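Search the notebook Search

Workshop notebook, December

Zipper insertion on the Tindetti pouch. Ramesh and I ran the lapped version again on the waxed canvas. Stitch length 3, size 16 needle, zipper foot moved to the left. The top line drifts toward the teeth in the last inch, same as before.

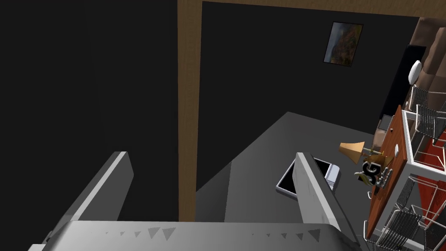 Tried basting the tape by hand first. Slower, but the line stayed straight on both samples. Ritu Nigam thinks wash-away tape would do the same job. We have one roll from Ruggiero, unopened.

Thread: the Justulen polyester frays at the needle eye above medium speed. Dropped the top tension by half a turn and it ran clean to the end of the seam.

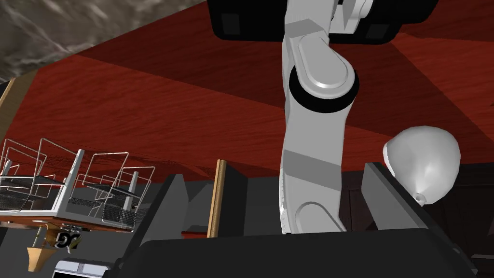
Order for Dovovside is 50 pouches, lined, with a boxed bottom. Cut the lining a little narrower than the shell - it bunched in the corners on the first sample. Pattern piece C needs its notch moved up, and I have marked it in red pencil. 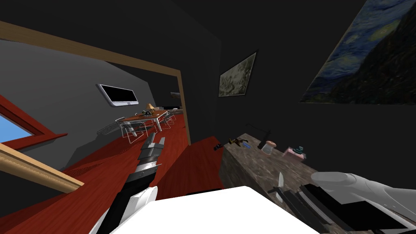
Zipper pulls still not chosen. Ramesh wants the plain ring. 400 in the drawer, so no need to buy.

To do: change needle, test wash-away tape on scrap, redraw piece C.

Contact | Copyright Workshop Notebook | Back to top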